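Can the robot clean up after us? Notes from Prarton

Posted in: Work and machines

My wife asks me this question two times per year, usually when she stands next to the dishwasher. When will one of your machines do this? I write about automation for a living, mostly warehouses and packing lines, so in our family I am the person who must know. I never have a good answer. In March I went to Prarton to look for one.

Prarton is a town with one train station and a large former printing works, and in the former printing works there is a company with the name Clundholm. They teach robots with arms and hands to do small chores. Not welding, not painting cars. They do the things which a person does at home or in a shop without thinking: put this in the box, close the box, take the rubbish off the desk, coil the cable. I have known Leonie Halliday, who leads the testing there, since we both worked in Zirnedeck, and she let me stay for one full day under the condition that I do not publish her error tables. I agreed, so you will find few figures in this text.

What is a chore?

In the morning Leonie gave me a lesson which I did not expect to need. She said that a chore is almost never one job. "Pack the box" sounds like one job. When she writes it down for the test plan it becomes a page and a half. The box must be open. The flaps must stay away from the hand. Something may already lie in it. If the thing to be packed is soft, it changes its shape as soon as you hold it, and then the robot must forget what it knew about the shape and look again.

I work at home on a desk that is always full, so I asked if they clear the table before each trial. In the early days they did, she told me. The robots became very good at clean tables, and then they failed in every real office. Now they leave the plugs and cords where they are. I find this the most serious change since my last visit to such a place. A few years ago I saw only white tables with one red cube on them.

The hand itself is better than I remembered. It has fingers with rounded ends, and it can go over a power strip and come down beside a carton, in a space where I would also be careful with my sleeve. It does this slowly. If you have ever watched a child carry a full glass of water, you know the speed.
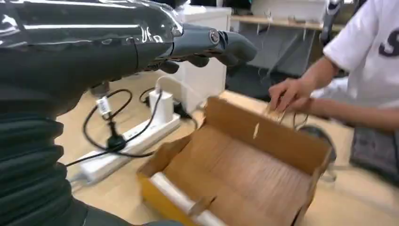

The part with the bag

Soft things are the real enemy. A bottle is easy, a book is easy. A plastic bag is terrible, because it is shiny, it folds, and one side of it looks like the other side. The cameras see the reflection of the lamp and take it for an edge.

Jozef Vanhove works on grasping, and he has spent most of his winter on bags. He explained to me that there are two ways to fail. In the first, the fingers close and there is only a little plastic between them, so the bag slips down. In the second, the fingers press too hard and push the content out of the other side, like toothpaste. The good grip is in between and it is different for each bag. People find it with the skin. The robot must find it with motor current and with what it can see, and the hand itself often hides the most important part from the camera.

They have a simple measure. A trial counts as good if the object is in the box after 44 seconds and nothing else on the desk has been moved. I did it myself with the bag and I needed 5. Then Jozef asked me to do it with a ski glove and with one eye closed, and I was much slower and I pushed a pen to the floor. He was very pleased with this.
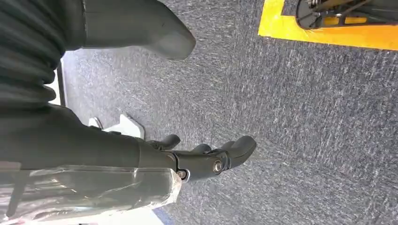
I should also say something about the waiting, because videos on the internet never show it. For every minute in which the robot works there are many minutes in which it does not. Somebody puts the things back. Somebody reads a log. The arm stays where it is with the fingers pointing down, and people walk around it as you walk around a sleeping dog. On a normal day they try to reach 100 trials, and Leonie says that the hour after lunch is the worst one for reaching it.

Shop floor or kitchen first?

My own opinion before the trip was: the shop floor first, and the kitchen maybe in twenty years. I had this opinion from Kwan, the big packing equipment seller where I once worked. There we always said that a factory is tidy and a home is chaos. After my day in Prarton I am less sure that the border is in this place. A repair bench or a returns desk is also chaos. It has chargers, boxes from three suppliers and a coffee cup. If a robot can work at the returns desk, then the distance to my kitchen table is not so big. The dishwasher is another matter, with the water and the knives.

The stronger argument for the shop floor is a boring one. There is space. You can put lines of tape on the floor and say to everybody, please stay behind the line. I cannot do this in my hallway, my children would move the tape.

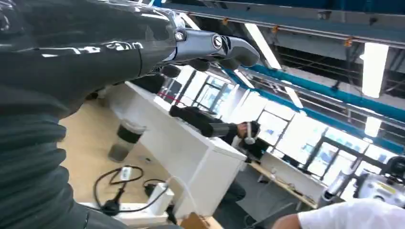 Written by the author of this blog after a visit to Prarton
Filed under: robots, packing, household
Reading time: 5 minutes

In the afternoon I had more time to look at the people. I had imagined that they would stand far away with a tablet. In fact many of them are close to the work, they hold things, they reach in, they sit at the same desk. Leonie does not like the word "autonomous" and she corrected me when I used it. She prefers to ask how long a person can look away. For putting a small hard object into a box, she looks away without fear. For bags, she keeps watching. For cables, she said, please do not ask.

I asked anyway. A cable has no beginning and no end when it lies in a heap with other cables. To take one of them out you must pull a little, see what moves, and pull again. Jozef believes this can be learned with enough examples. Leonie believes it needs a better sense of touch, and that the examples will not help much before this. They had this discussion in front of me for a long time, and I had the feeling that it was not the first time.

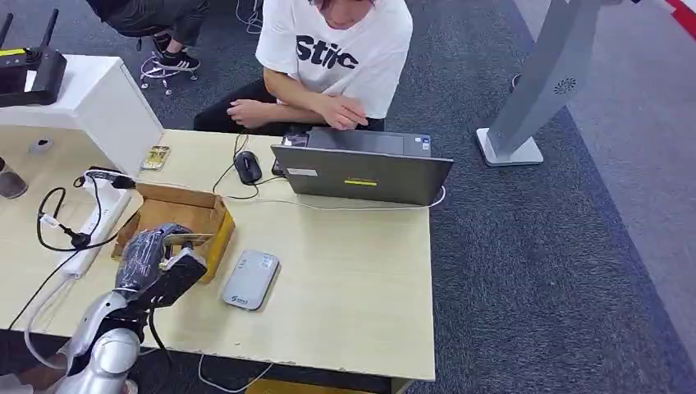

What do I tell my wife, then? I told her that a robot can take a bag from a desk and bring it to a box, on a good day, if you are patient and if you do not need the desk for something else. She asked what it costs. I said that Clundholm does not sell it yet, and that they did not want to speak about the price even in a general way. She asked if it can at least empty the box later. I wrote this question to Leonie and she answered the same evening that emptying is on the plan after the summer, and that it is harder than filling, for the reason that you cannot see what lies at the bottom.

I will go back when they start with it. If you work with similar machines, in a warehouse or somewhere else, please write to me in the comments how you handle soft packaging. I am especially interested in bags with a drawstring, which I forgot to ask about.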